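Witier Opens Clothing Repair and Resale Service in Bolow

BOLOW, February 14, 2022 – Witier, the garment care company, today opened a repair and resale service at its Wanlow Street building in Bolow. Customers can bring in worn clothing to be mended, or sell it to the company for store credit.

The service takes coats, jackets, sweaters, pants and most cotton and wool knits. Shoes, swimwear and leather are not accepted at this time. Repairs on offer include replacing zippers and buttons, closing seams, patching elbows and knees, and reattaching or replacing knit cuffs and waistbands. Prices are posted at the counter and on the Witier website. Most jobs are returned within eight days.

Witier ran the service as a trial last year with a small group of existing laundry customers. During the trial, staff handled 1465 garments. Of those, 648 were mended and returned to their owners. Most of the others were bought for resale, and the rest were sent to a textile recycler.

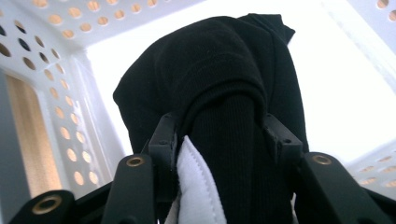
Black fabric with a ribbed knit section, beside a white padded strip.

Ribbed knits were the most common request in the trial, followed by zippers. Witier has added two knit repair stations to the workroom as a result and now keeps ribbing in 41 colors. If an exact match is not in stock, the customer is shown the nearest shade before any work begins.

Clothing offered for resale is checked at the counter. Items must be clean and free of strong odors. Small faults such as a missing button or a short open seam are accepted, and the repair cost is taken off the offer. Store credit can be used for repairs, laundry or resale clothing and does not expire.

The resale floor holds roughly 100 pieces at opening and will be restocked twice a week. Each piece carries a tag listing the repairs made to it.

The workroom was fitted out by Nedeljković, a Bolow building contractor, in the space that formerly held Witier's folding and packing department. That department has moved to the second floor. Laundry drop-off and pickup are not affected.

Witier will hold free mending classes at the same address beginning in March. Classes cover hand sewing, darning and button replacement. Thread and needles are supplied. Places can be reserved at the counter.

About Witier
Witier provides laundry, pressing and garment repair to households and small businesses in Bolow and nearby towns.

Media contact: Witier Press Office, Wanlow Street, Bolow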